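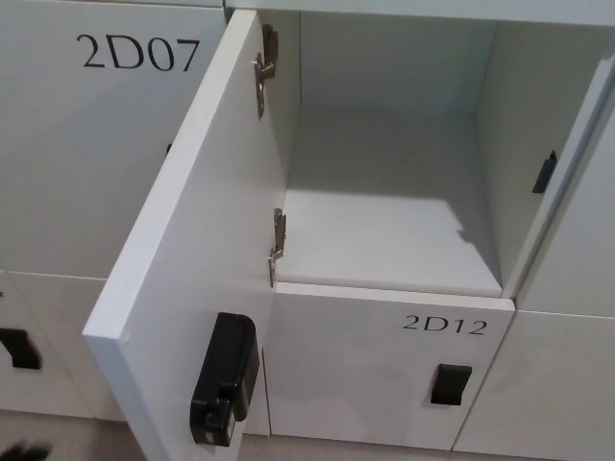 "Leave the door how you'd want to find it"

Manikandan Iyengar has a rule sheet taped inside his notebook, and he reads from it like it's a menu. He writes the working rules for the robots Bulto runs along its locker walls, and I'd asked him for the boring ones (I love the boring ones!).

"Rule one, read the number before you touch the handle," he told me. "2D12 is a 2D12 job. If the robot can't read the whole label, it stops and asks." Then there's the open door. A robot gets 30 seconds with one standing open, and after that it has to close up or call a person over. "People walk past with coffee. They look at their phones."

I wondered about empty compartments, which seemed like the easy case to me. Nope. "Empty gets checked twice," he said. "Shadows on a white shelf look like stuff. Stuff looks like shadows."

The sheet used to have 312 lines on it, mostly borrowed from Heinonen, where he worked before. He got it down to 5 pages and still wants to cut the part about hinges, though his boss likes that part. They were going to argue about it again after lunch.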